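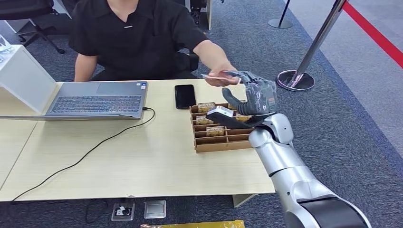
Annag Moncrieff has managed records for the Jomska lending library since July, and most of her work concerns expired memberships. When she took over, the database held 2645 accounts, 212 of them duplicates. "The usual cause is a lost card," she said. "The desk issues a new number and the old account stays open." A thin flat card passed across a desk, as in the photo, takes a moment. The record behind it takes longer, and at Jomska it was kept in two systems, Prumument for loans and Flarkow for fees.

The two did not share a member number. Moncrieff matched them on surname, date of birth and postal code, and accepted a match only when all 3 fields agreed. Partial matches went to a paper list and were checked by phone. "Surnames were the weak field," she said. "Ristić was entered with the accent in Prumument and without it in Flarkow, so the software read two people." She now strips accents for comparison only – the stored name is left as the member wrote it.

Replacement cards keep the original member number and add a suffix for the issue. The old card is blocked the same day. Fees follow the number, and so do reservations, which under the previous method had to be typed in again.

Moncrieff has not merged the loan histories. "Some of the dates overlap, and I can't tell which entry is right," she said. Those accounts are flagged and remain open until the member next comes in to renew.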